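Dodow Shared Workshop
Progress report to the Eltovis small grants program
Project: Mathias two-arm household helper
Reporting period: July to date
Report date: Sep 6, 2020

1. Status

The build is on schedule against the revised plan. Of the four work packages in the grant agreement, two are closed (frame and legs; arm wiring) and one is open (hand control). The last, unattended operation, has not been started and is not due in this period.

Spending is within the approved budget. The one change from the July forecast is that the money set aside for a second set of wrist modules was moved to cabling and connectors. This was cleared with the program office by email before the order went in.

2. Work done in this period

Both hands are now driven from the same control loop. Until July, each hand had its own timer, and the two drifted apart during any move longer than a few seconds. With a single clock the fingers of the left and right hands can be commanded to close together, which the two-hand grip depends on.

The finger force limit was rewritten. The old version stopped all fingers of a hand when any one of them reached its limit. The new version stops each finger on its own and lets the others continue until they reach theirs. This matters for bottles with sloping shoulders, where the upper fingers touch first.

The arm cables were rerouted. The loop near each wrist was made longer after a connector on the left arm pulled out at full reach. The cables on the back have not been tidied. They will be bundled once the power board is final, and doing it sooner would mean doing it twice.

The reach model now includes the desk edge and the open refrigerator drawer as fixed obstacles. Positions are measured by hand with a tape and entered in a table. If the desk is moved, the table has to be redone.

3. Bottle handling task

The test object is a plastic bottle with a green screw cap. The task has three stages: approach from beside the desk, close both hands around the bottle, and hold it upright over the space between the desk and the refrigerator. Placing the bottle in the clear bin is a later stage and is not scored yet.
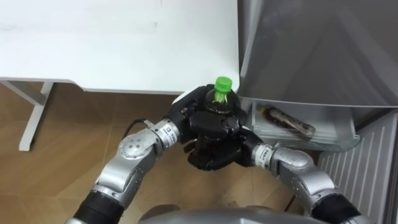 The two-hand grip on the bottle, next to the open refrigerator.
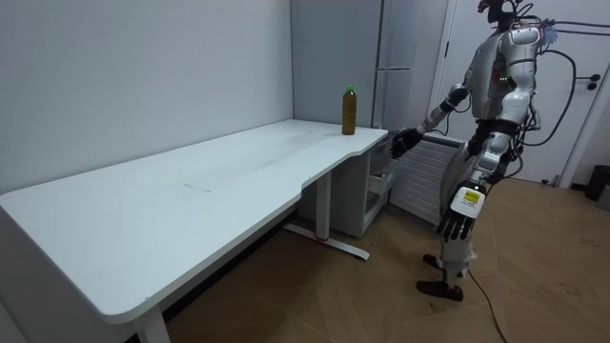
Report and bench notes by Zulkifli Nasution, Mathias build lead, Dodow Shared Workshop

The scored series for this period was 30 runs with fixed starting positions. A run was counted as good if both hands closed and the bottle was held upright for the full hold time. 13 runs were good. In the remaining runs the most common fault was the thumb of the right hand arriving late and pushing the bottle toward the left palm before the grip had formed. The other faults were a finger resting on the cap in place of the shoulder, and a stop triggered by the desk edge margin.

The late thumb has been traced to the order in which commands are sent on the right-hand bus. A fix is written but was not loaded for the scored series, so that all runs would be made with the same software.

4. Problems and risks

The desk edge margin is too wide. It was set early, when the arm positions were less certain, and it now blocks approaches that are safe. It will be reduced in steps, with the emergency stop held by a second person during each step.

Grip quality changes with how full the bottle is. The force limits were tuned on a full one. A half-empty bottle gives way under the fingers at the same setting. No decision has been made on whether to use one lower limit for everything or to pick the limit from the first contact reading.

Brollel, who supply our finger pads, have told us that the current type will be replaced. We have enough for this grant period. The new pads are thicker, and the closing positions will need to be checked again if we switch.

5. Next period

Load the right-hand bus fix and repeat the scored series with the same starting positions.
Reduce the desk edge margin.
Start scoring placement in the clear bin.
Bundle the back cables after the power board is final.
Write up the force limit code so that other workshop members can use it – at present the comments are not enough.

6. Request to the program

We ask for approval to carry the unspent travel line over to spare connectors. No additional funds are requested. The parts list and the run log are held at the workshop and can be sent on request.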